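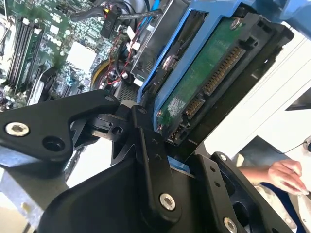 Wrist view, drive caddy task: gripper closed on the blue caddy, connector end of the drive showing.

Pre-session check, hand-guided teaching
Cell: Tilness bench 4
Shift: Thursday morning

1. E-stop within reach of the person guiding — OK. Tested from both sides.
2. Desktop unplugged from the wall — OK.
3. Arm speed capped for hand guiding — OK. Very smooth since the update, a joy to move!
4. Finger bolts snug — OK. Retorque due at 4,000 cycles.
5. Grip force set to 40 percent — OK. Caddy flexes above that, please leave it.
6. Cables clear of caddy path — FIX. Tuck the red and black wires before each demo.
7. Helper's hands away from fingers while closing — REMIND. Say "closing" out loud.
8. Sleeves — REMIND. Cuffs snug or rolled.
9. Skilletell recording on, wrist view live — OK.

Comments: 8 good demos saved last session, and the tilt coming out of the cage is looking great. Remote control run on Tudomora still to be checked — same list, plus lag test.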